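Looking after a pale leather lounge

5 min read

A cream lounge shows everything. Denim dye, newsprint, biro, the grey shine that builds up where heads and hands rest. Most of it can be dealt with at home if you get to it early and keep the products mild. The routine below is the one Pushpa Srivastava and I have settled on after several years of cleaning other people's lounge rooms, and it takes well under an hour once the gear is out.

It applies to finished (pigmented) leather, the common sort on family lounges. To check, put a drop of water on a hidden spot such as the back of the skirt. If it beads, you have finished leather. If it soaks in and leaves a dark spot, you have aniline or nubuck and should ring a leather specialist before doing anything else.

What you need

A vacuum with a soft brush head
Two or three clean white cloths, old flannelette or microfibre
A bucket of lukewarm water
pH-neutral soap or a leather cleaner
A soft brush, a baby's hairbrush is fine
Leather conditioner

Leave the baby wipes, vinegar, methylated spirits and spray-and-wipe in the cupboard. They strip the finish, and on cream the damage goes yellow.

Start with the channels

Take the cushions and throws off and vacuum first. Grit left on the seat gets rubbed in as soon as you put a wet cloth near it. Tufted and channelled seats need more time than flat ones, as crumbs pack down along the stitching. Run the brush head along each seam in one direction, then come back the other way. Around buttons, use the soft brush by hand and flick outwards. Don't dig with a crevice tool, the hard plastic edge will mark the leather.

A chaise collects more than the rest of the lounge put together. Feet go there, so does the dog. Do it last so you aren't dragging its dirt over the other seats. 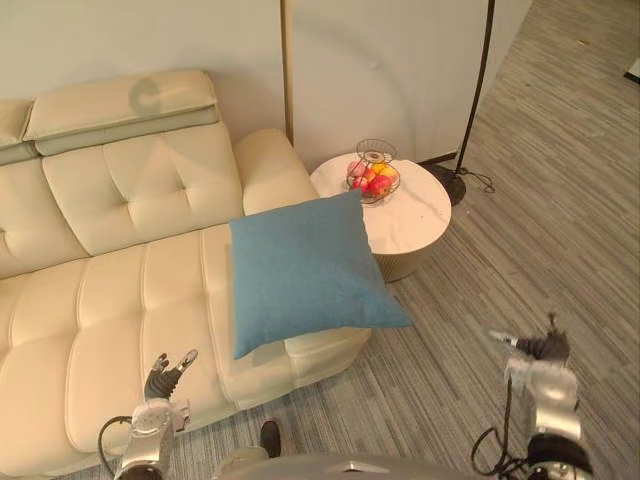
Buttoned back, channelled seat and a rolled arm in cream leather, with a teal-blue cushion for colour.

Washing

Wring the cloth out until it won't drip. Put a little soap on the cloth, never straight on the lounge, and work a panel at a time from the top of the backrest down. Wipe in straight overlapping lines. Circles leave smears that show up when the afternoon sun comes in.

Follow with a second cloth dampened in plain water, then dry with a third. Leave it to air with the windows open. No hair dryer, no heater, and keep the kids off it until the seams have dried out.

Headrests and arms

These are the greasy parts. Hair product and skin oil soften the finish over time, and once the colour starts to lift you are looking at a repair. Wipe headrests and the tops of the arms weekly with a barely damp cloth, even if the rest of the lounge waits a season. Adjustable headrests should be lifted so you can get at the fold behind them.

For faint grey marks, try the soap and cloth three or four times over several days before reaching for anything stronger. Biro is another matter. Ink settles into the finish within a day or so, and rubbing spreads it. Nattawut Boonyarit paid a repairer to recolour one arm of his lounge after going at a pen mark with nail polish remover.

Coloured cushions on cream

Dark or bright covers can transfer dye, especially when new and especially in humid weather. Rub the cover firmly with a damp white cloth. If any colour comes off, wash the cover before it goes on the lounge, or keep it for a fabric chair. Turn and shift cushions when you tidy, so the one patch of leather isn't always covered.

Check the zips too. A metal zip facing down will scratch, so stand the cushion with the zip along the bottom and tucked towards the back.

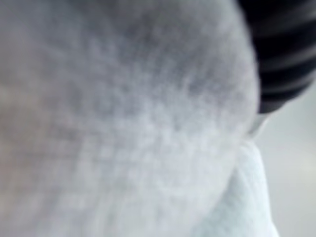

Can I put a fleece throw on a leather lounge?

A pale, washed fleece is fine and will save the seat from a lot of wear. Lift it off every few days, shake it outside and let the leather breathe underneath.

Side tables at the end of the lounge

Leave a hand's width between the table and the arm if the room allows. Tables get nudged, and a hard rim rubbing on leather will go through the finish. Felt pads help the floor but do nothing for the arm.

If fruit lives on the side table, an open wire bowl lets air around it, but juice will drip through when something goes soft. Check the bottom of each piece when you dust. Real marble etches from acidic juice, so blot a spill at once and rinse with water. Marble-look tops are usually less fussy, though a plain damp cloth suits both.

Conditioning

Twice a year is enough in most houses, and I do ours in December before visitors arrive and again in winter. Use a small amount on a dry cloth, spread thinly, leave it for the time on the label, then buff. Too much conditioner sits in the stitched channels and catches dust. Test any new product under the skirt and wait a day.

Keep the lounge out of direct sun and well away from the heater. If the curtains have to stay open, swap seat cushions around where they come off, and pull the blind on the worst side in the middle of the day.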